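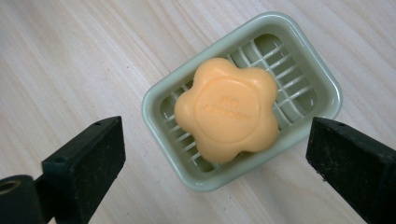
Etness is looking for two line partners for the gift soap floor at our Ponville plant, evening shift, starting in August. The job used to be called packer. Then we bought the Welis packing cells, and the packers who stayed found themselves teaching machines how to pick things up, a skill they had never been asked to put on a résumé. A round bar is easy. An orange flower with five petals sitting on the slats of a green dish is another matter, and you will come to have opinions about which petal to trust.

What you'll do: look after two cells per shift, show them new shapes by hand with a gripper tool, clear jams, and decide when a bar is too ugly to sell. The cells do the reaching and lifting that wore out everybody's shoulders. They also go quiet at 2 in the morning for reasons of their own, and somebody has to walk over.

What has changed, in fairness: there were 15 people on this shift and there are now nine. Those who moved went to the molding room or to our Ong warehouse on the same pay. The nine talk less than they used to, as they stand farther apart. We have moved the break table closer, which has helped a little.

You need steady hands, patience with repetition and a tolerance for orange blossom scent that follows you home. No coding. Training takes three weeks and is paid.

Pay is $1,645 every two weeks, plus $400 after your first 90 days. Shift runs 6 p.m. to 2:30 a.m.

Apply at the front desk in Ponville or through the jobs page. Please skip the cover letter and tell us about something fiddly you once got to work.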